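Montag, 24. Februar 2020

Die Sache mit dem Kleinkram

Ich bin ja eigentlich keine, die im Februar schon vom Frühjahrsputz redet. Aber am Wochenende hat es geregnet, und zwar so richtig, und irgendwann stand ich mit dem zweiten Kaffee vor der Flurkommode und habe die unterste Schublade aufgezogen. Großer Fehler! Oder auch nicht, ich bin mir da noch unsicher.

In dieser Schublade wohnt alles, was keinen Namen hat. Na gut, einen Namen hat es schon, aber keinen Platz. Schlüssel zu Türen aus der vorletzten Wohnung. Gummis von Einmachgläsern (ich mache nichts ein). Drei verschiedene Sorten Inbusschlüssel, einzelne Knöpfe, eine Fahrradklingel ohne Deckel und ein Ladegerät für ein Telefon, das ich 2009 im Zug liegen gelassen habe. Und dazwischen immer so ein feiner Bodensatz aus Büroklammern und Krümeln, von denen ich lieber nicht wissen will, wo sie herkommen.

Meine Mutter hatte für so etwas Keksdosen. Eine für Knöpfe, eine für Garn, eine für "Mal sehen". Die "Mal sehen"-Dose war natürlich die größte und die einzige, in die ich als Kind gern reingegriffen habe. Als wir im Oktober ihre Wohnung leergeräumt haben, bin ich die 308 Kilometer mit dieser Dose auf dem Beifahrersitz nach Hause gefahren - angeschnallt, weil das Auto sonst die ganze Zeit gepiept hätte. Jetzt steht sie bei mir im Regal, und ich habe mich bisher nicht getraut, auch nur einen Hosenhaken daraus wegzuwerfen.

Jedenfalls, die Schublade. Ich habe sie komplett auf dem Küchentisch ausgekippt, was im Nachhinein vielleicht etwas voreilig war, denn um eins wollten wir essen. Gegessen haben wir dann auf dem Sofa.

Erster Anlauf: nach Größe sortieren. Sieht hübsch aus und bringt überhaupt nichts. Wer sucht denn bitte "etwas Mittelgroßes"? Zweiter Anlauf: nach Material. Metall zu Metall, Plastik zu Plastik. Da scheitert man spätestens an der Wäscheklammer. Danach habe ich erst mal Anneliese Seidel angerufen, die hat früher das Lager beim Kurzwarenladen Stüber gemacht und kann in solchen Dingen sehr streng sein. Sie hat sich das Elend am Telefon angehört und gefragt: "Wann hast du das letzte Mal was davon gebraucht?" Ich habe dann sehr lange nichts gesagt.

Ihr System ist so schlicht, dass ich mich fast ärgere. Zwei Schalen in verschiedenen Farben, in der Mitte der Haufen. In die eine kommt, was man in der Wohnung wirklich benutzt, in die andere, was jemand anderes besser gebrauchen kann. Und man nimmt immer nur ein Teil in die Hand, entscheidet und legt es ab. Kein Zurücklegen, kein dritter Stapel! Der dritte Stapel ist laut Anneliese der Anfang vom Untergang. (Ich hatte da schon einen dritten Stapel. Ich hatte auch schon einen vierten.)
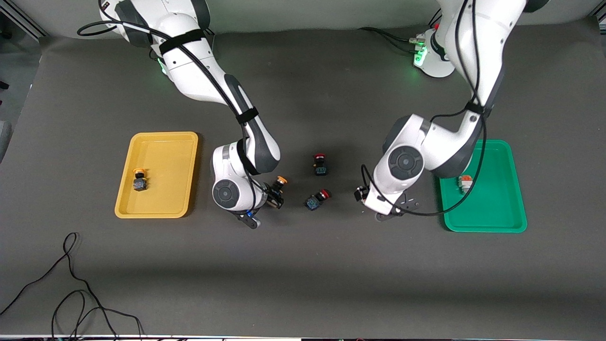
Gelbe Schale, grüne Schale, und dazwischen warten noch drei kleine Drucktaster.

Ich habe mit meinem Haufen bis in den Abend gebraucht, mit Pausen und einer kleinen Krise wegen der Fahrradklingel. Die hat mir der Rüdiger Rieger am Sonntag abgenommen, der bastelt unten im Hof ständig an irgendwelchen Rädern herum und hat sich gefreut wie ein Schneekönig. Die Inbusschlüssel wollte er auch gleich. Zwei Sorten hat er bekommen, die dritte brauche ich für mein Usotholm-Regal, das alle paar Monate schief wird und dann nachgezogen werden muss.

Die alten Schlüssel sind übrigens noch da. Ich weiß, ich weiß. Ich bringe es einfach nicht fertig, einen Schlüssel in den Müll zu werfen, das fühlt sich an, als würde man irgendwo jemanden aussperren. Sie liegen jetzt in der "Mal sehen"-Dose, da waren sowieso schon welche drin, bei denen auch meine Mutter bestimmt nicht mehr wusste, wohin die gehören.

Die Schublade ist jetzt halb leer und rumpelt beim Aufziehen ganz ungewohnt. Mein Mann hat gestern gleich eine Handvoll Batterien reingelegt, bei denen keiner weiß, ob sie noch voll sind. Ich habe sie wieder rausgeholt und ihm aufs Kopfkissen gelegt.

Falls ihr auch so eine Schublade habt (ihr habt so eine Schublade!), schreibt mir gern, was bei euch ganz unten liegt. Nächste Woche ist der Gewürzschrank dran, und da habe ich ein bisschen Angst vor dem Kümmel.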